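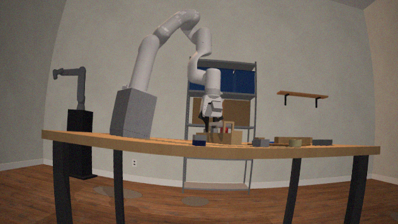

Can a robot arm tidy a workbench for you yet?

For some of it, and slowly, if the bench is set up the same way every morning. The Mesasetti is a bench arm with a two-part job: pick things up, put things where they belong. I've had one in the repair shop since November, on loan from the dealer in Zultbridge, and I've given it the chores I like least.

Boxes are its best work. Small cartons, blocks, anything with flat sides and a bit of weight gets picked up and set down square. Over one stretch I logged 166 pickups of boxed parts and it finished 162 of them. The other 4 were cartons with a loose lid, and I now tape the lids.

Handles are harder. A tool caddy has to be gripped near the middle or it tips, and the arm doesn't know what is inside. Load one end with sockets and it still goes for the center of the handle. I would not ask it to carry a caddy past anything that breaks.

Tape rolls are fine lying flat and hopeless standing up. Thin tools are the weak spot. A pencil or a small screwdriver flat on the bench takes several tries, and I can do it in a second without looking.

Setup took an afternoon. The Claris software lets you rehearse a job on screen first – use this, it saves knocks. The manual is short and assumes you already know the terms.

At home I'd skip it. It won't fold a towel, it needs a solid table, and it can't go to the next room. In a shop that moves the same 1000 parts over and over, it earns its space. I'm keeping mine through the end of the loan and will decide then – the price is the sticking point.

Comments

Ildikó Bíró
Does it cope if someone moves the bins a little? Ours never stay put.

Tibor Erdős
We had the Kelemen arm before this one. Same trouble with screwdrivers. We put them in a foam tray, handles up, and that mostly fixed it.

Ildikó Bíró
Thanks Tibor, will try the tray.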